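Archive notice: this site uses one cookie to remember your thread view. Dismiss

Re: [repair-bench] Sorting small hardware: by thread or by machine?
October, posted by the Vorkport bench list member on parts duty
5 min read

On Wednesday another member wrote:

> We have inherited the hardware from the old Park workshop and it is
> all in coffee cans. Mostly machine screws, a fair amount of metric,
> some sheet metal screws, and a lot of things I would call "sewing
> machine." Before I spend evenings on this, should I sort by thread
> or by the machine the part came off? Our last attempt went by
> machine and we ended up with M4 screws in several different places.
> Also, is it worth keeping used lock nuts?

Sort by thread first, length second, head third. Machine of origin goes on a tag only when the part is special to that machine. I have run the Vorkport bench stock both ways and would not go back.

The argument for sorting by machine is that the person doing the repair knows what is on the bench and does not know what thread it takes. That holds for the first few months. After that you have a fan, a mixer and a lamp that all take M4x10 pan head, the fan drawer is out, and the repairer goes to the hardware store while the mixer drawer is full. A thread gauge is cheaper than duplicate stock. Hang one on a cord at each end of the bench.

Sewing machine screws are the exception. Older machines use threads that match nothing in the standard inch or metric series, and some are close enough to a common size to start by hand and then strip the casting. Keep these apart, in a container with a lid, and label it with the make and model if you know it. If you don't know it, label it "unknown, do not force." We keep ours on a separate shelf so that a tired person at nine in the evening cannot mix them up with the rest.

For the general stock, this is the order we settled on:

Row 1: M3, short to long, left to right
Row 2: M4, same
Row 3: M5 and M6 together, with a divider if the drawer takes one
Inch sizes: a separate cabinet, never a separate row

The last line matters more than it looks. 8-32 and M4 are near enough in diameter that they get put back in each other's drawers constantly if they share a cabinet. When we split them, the miss-sorts I found at the quarterly check fell from 132 to a handful, and most of those were washers. 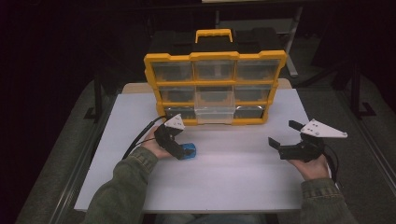
On the question of how many drawers you need, start with fewer than you think. An empty drawer fills with whatever is in somebody's hand. We wrote out the full list of sizes in the cans before buying anything, then crossed off every size with less than ten pieces. Those go in one mixed drawer marked "odd." It gets searched perhaps once a month and that is an acceptable cost.

You asked about coffee cans. Do a rough pass with a magnet first. It pulls the steel out and leaves the brass and most of the stainless behind, which are the pieces you want to protect from being scratched up with rusty ones. Then run the steel through a coarse kitchen sieve to drop out the dirt, chips and broken washers. What is left can be spread on a tray and picked by diameter. I would not try to pick by length on the same pass. It is slower and the error rate goes up.

Counting is a waste of time for anything under M6. Weigh it. Put ten pieces on a small scale, divide, then weigh the lot. Our M3 total came out at 4,000 by weight, and I have no interest in whether the true number is slightly different. The figure only has to tell you whether to buy more.

Used lock nuts: keep the all-metal ones if they still drag on a clean bolt. Throw out the nylon insert type once they turn freely by hand past the insert. Do not put used nylon ones in with new ones under any circumstances. A new one costs less than the phone call when the fan blade comes loose.

Split washers I would discard if they have gone flat. Star washers, keep if the teeth are sharp, since they matter for ground connections and people forget to buy them. Set screws go in their own drawer by thread, with the matching hex key taped inside the lid or tied to the handle.

Labels. Paper labels under clear tape last two years for us and then yellow. Printed laminated tape lasts longer, but it lifts at the corners on smooth plastic if the surface was not wiped down with alcohol beforehand. Put the label on the drawer and also on the frame beside or below it. If it is only on the drawer, two drawers pulled at once will go back swapped and no one will notice until the M4s stop fitting.

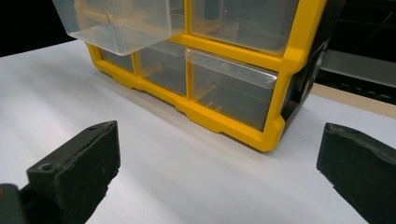

Parts organizer with the upper left drawer pulled out.

Two further points on loading. First, fill drawers to two thirds at most. A full drawer of steel screws is heavy at the front when opened, and the small ones ride up over the back wall and fall in behind. If a drawer will not close flush, that is the first thing to check. Second, put the heaviest sizes in the bottom row whatever the numbering says. I have broken my own rule on left to right for this and it was worth it.

For anyone still on the older Stelska spreadsheet, the thread column there is free text, so "M4", "m4" and "4mm" are all separate entries and the totals are wrong. Reketti has a template with a fixed list that fixes this. It needs one change before use: the length column assumes millimeters, so the inch cabinet has to go on a second sheet. Our version has 600 rows at present, a good half of which are zero stock and should be deleted when I get to it.

On your evenings: two people at a tray for two hours will get through a large can if one picks and the other gauges. One person alone will do less than half of that, mostly from getting up to check the gauge.

I have a spare inch gauge and a metric pitch gauge that can go to the Park stock if you don't have them. The metric one is missing the 0.45 leaf. Reply off list and I will leave them in the tray by the door before the next session.

One thing I could not tell from your message: are the sheet metal screws mixed in with the machine screws, or in their own can? If they are mixed, pull them before the sieve. The points catch in the mesh and you will spend longer clearing it than sorting.

--
Vorkport bench, parts and consumables
To change delivery to digest, reply with "digest" in the subject

Get the monthly list summary by email. Sign up | No thanks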